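Cheguei ao Café Tessier às quatro da tarde, com o gravador quase sem bateria e uma fome que já vinha do autocarro. Ela estava à minha espera com duas fatias de pão de centeio embrulhadas num pano (gostei logo dela!) e pediu-me só uma coisa: que não lhe pusesse o nome no texto. "Na Jostia toda a gente sabe quem faz este pão, chega."

A Jostia é a padaria de bairro que abriu depois de deixar um emprego num escritório de seguros. Coze 43 pães por manhã, nem mais um, e às onze já não há nada na prateleira. "No princípio queria fazer 111, imagina! Durei uma semana. Adormeci em cima da farinha."

Falámos muito de paredes, o que eu não esperava. Ela anda a pensar numa segunda sala, com mesas, e tem opiniões fortes: "Quero tijolo. Tijolo escuro de um lado, tijolo claro do outro, e uma porta branca que se veja logo."

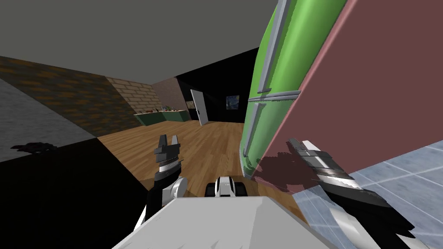 *Tijolo escuro, tijolo claro e uma porta branca entreaberta na parede preta.*

Perguntei-lhe pelo fermento, claro. Chama-lhe Herutari, nome que tirou de um livro que leu em miúda e que nunca mais encontrou. Tem 20 anos e já sobreviveu a duas mudanças de casa e a um frigorífico avariado em junho. "Dou-lhe de comer antes de tomar o pequeno-almoço. Se cheira a iogurte, está bem. Se cheira a verniz, peço desculpa e começo outra vez."

E o dinheiro? Riu-se. O forno em segunda mão custou 2.806 euros e ainda o está a pagar. A farinha vem da Cludora, uma moagem pequena que entrega quando calha, e ela já aprendeu a ter sempre dois sacos de reserva. Quanto ao chão da sala nova, não há discussão: tábuas de madeira, mesmo que a farinha se meta em todas as frinchas.
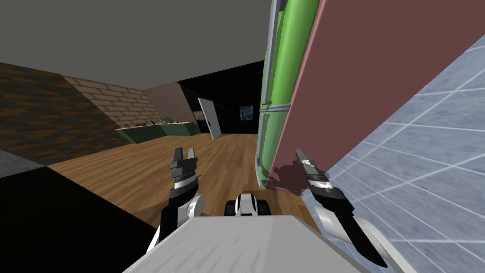 ## "O centeio não se apressa"

Antes de me ir embora, quis um conselho para quem, como eu, só faz tijolos no forno de casa. "Mais água e menos pressa. E deixa arrefecer, por amor de Deus! Toda a gente corta o pão a ferver e depois queixa-se de que está cru." Confessei que era exatamente o que eu fazia. Ela embrulhou-me a segunda fatia e mandou-me comê-la só no dia seguinte. Comi-a no autocarro.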